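About Stillwood

Search this site Enter keywords Go

Stillwood is a small firm that sorts, lists and repacks the contents of household drawers, tins and boxes. The work is limited to small articles: anything that fits in one hand and has ended up in a container with other things that do not belong with it. Furniture, clothing and paper records are outside our scope and are referred elsewhere.

The firm began in Edet as a side service of Dastotitz, a house-clearance business. Clearance crews handled large items well, but small mixed lots were usually bagged together and returned to the client unsorted. A separate procedure was written for these lots, and Stillwood was set up to apply it. We now have 5 staff and a catchment area that extends 30 miles from Edet.

Method

All sorting is done at the client's home, on a table the client chooses. A cloth stays on the table during the work. It keeps small parts from rolling and reduces noise when metal or hard plastic is set down.

Each container is treated as one lot. Articles are removed one at a time and placed on the cloth with a clear gap between groups. Closed boxes are not opened without the client's consent. An article that cannot be identified is listed by shape, color and main dimension, and a decision on it is deferred to the end of the visit.

Repacking follows a fixed order:

Flat-sided boxes go in first, against the walls of the container.
Cylindrical articles are laid on their sides where space allows.
Long, thin articles are placed last, on the diagonal if the container is short.
Single toy parts are kept in the lot until the client confirms whether the rest of the set is in the house.

The existing container is used again if it is sound. Old tins are generally retained – they hold their shape and stack well. Worn cardboard is accepted for temporary use during sorting, with a clean sheet laid in the bottom, but we advise against it for long-term storage.

Records

The client receives a written list for each lot, giving the container, the articles in it and the place where it will be kept. Lists are prepared on the Fukard form, a single-page layout developed in our office. The current version has 51 category codes. Articles with no suitable code are entered in plain words, and these entries are reviewed each July to decide whether a new code is needed.

In the last full working year we completed 154 lots. The most frequent categories were small packaged goods, cosmetics cases, loose toy bricks and pieces of wood with no recorded purpose. We do not value articles and do not buy or sell them.

Visits are booked by the half day. Clients are asked to leave containers as they are before the visit – partial sorting beforehand tends to separate articles that were stored together.
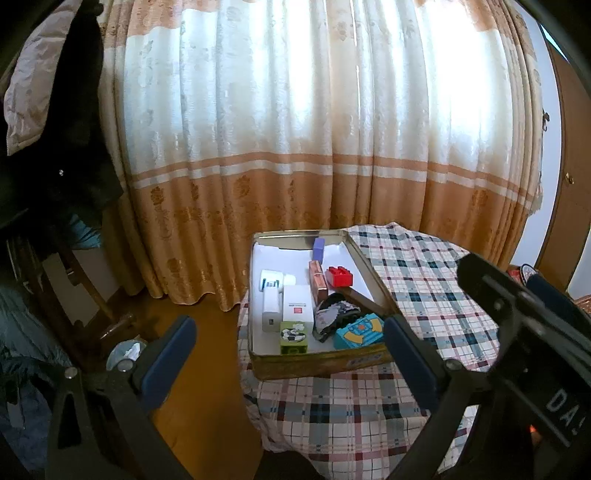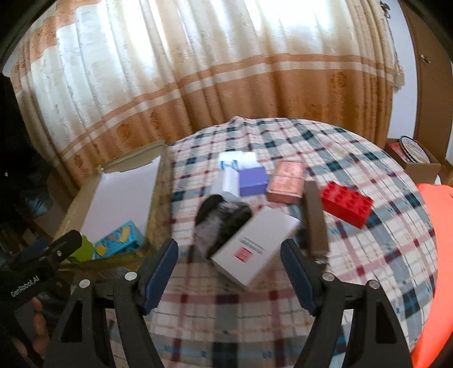

Small articles on a plaid cloth: in an open metal tin (first picture) and set out beside a shallow cardboard box (second picture).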